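September
By Samira Nasrallah
1 min read

I finally have a mattress I love, and I can't stop talking about it! It's white and quilted, with puffy scalloped panels like a kid's drawing of clouds, and a dark gray border that looks so good next to our brown wood floor. I paid $497 (I'd been saving since spring) and I'd do it again tomorrow.

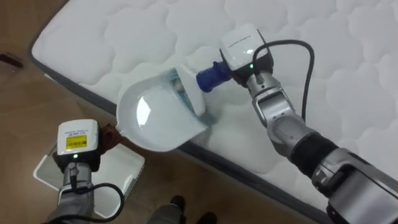

Rin Tamura wrote to ask whether I'm really going without a bed frame, and said four months on the floor gave her a stiff back and a lot of dust bunnies. Fair! I do want a frame eventually, something low, but for now I'm just so happy to flop down on it with a book after dinner. I stand it up against the wall when I sweep, and the whole bedroom feels twice as big.

Next up is sheets. I'm torn between plain white and a mustard color I keep going back to look at.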